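Colance Mixing Tray and Dish: Set-Up Guide
Section 2: Getting the table ready and working with pale colors

Hi again! If you've come straight from section 1 you should have everything out of the Veddale box and the packing paper folded up somewhere. I'm Volkan, I wrote most of this guide at my own table, and I've spilled on that table more than I'd like, so please read the cautions even if you skip the rest.

What you need for this section

The round dish, the tray with the wells, a soft cloth, a jug of lukewarm water, your color concentrate, and the dropper. A sheet of white paper helps too if your table is dark. Mine is an old Stolar desk with a wobble, so I also keep a bit of folded card handy.

Setting up

1. Wipe the table down and let it dry. Push the table until it stops rocking, or use your bit of card.

2. Rinse the dish and the tray in lukewarm water. No scouring pads! Fine scratches hold on to color, and then every pale tint you mix afterward looks a little dirty.

3. Dry both with the soft cloth, getting right into the corners where the wells meet their floors.

4. Put the dish down where you can reach over it comfortably, with a hand's width of free table on every side. I like mine close to the middle.

5. Set the tray beside the dish and look along it at eye level. If one side sits higher, turn it and try again before you pour anything.

Caution: Keep the jug on the opposite side from any cables or sockets. If you have to stretch across the dish to get to the jug, swap them over.

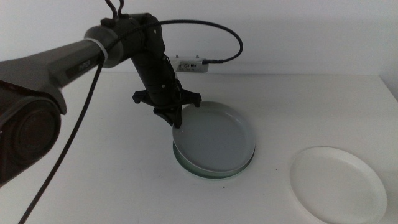
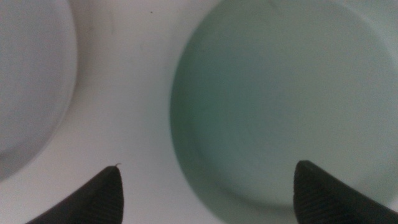

Pale colors are the hardest ones to judge, and I wish I'd understood that when I started, as my first few batches all came out far too strong (I kept adding drops because I couldn't see anything happening). The trick is to keep a well of bare tray next to the one you're working in, so your eye has something to compare with. Look at the two wells in the close-up: the right one has a pale mint green across its floor, deeper toward the left side and almost white up at the top right, while the plain one beside it reads as bluish gray. Light and shadow can shift a color that much, so turn the tray before you decide it needs another drop.

Mixing your first tint

6. Pour a thin layer of water into one well, just enough to cover the floor.

7. Add 2 drops of concentrate and wait about 60 seconds. I know, it feels like forever.

8. Stir slowly with the tip of the dropper, keeping off the sides.

9. Turn the tray halfway around and look again from straight overhead. Still too pale? Add one drop, wait, stir, look.

Note: Please don't go past 8 drops in one well. After that you're only making it darker and using up concentrate, and a fresh start is quicker.

Note: For a bigger batch, mix in a 1000 ml jug first and pour a little into the well to check it. Ertuğrul Duman, who tested these steps for me, does it the other way around and scales up from the well. Either works, so pick the one that suits your patience!

Caution: Don't carry the tray with liquid in it. Empty the well with the dropper where it stands, then take the tray to the sink.

If a stain stays behind, fill the well with warm water and a drop of dish soap and leave it overnight. The Jayawardena concentrates need a second soak, especially the greens. Storing the tray and the dish is in section 3, along with what to do about a cloudy dropper.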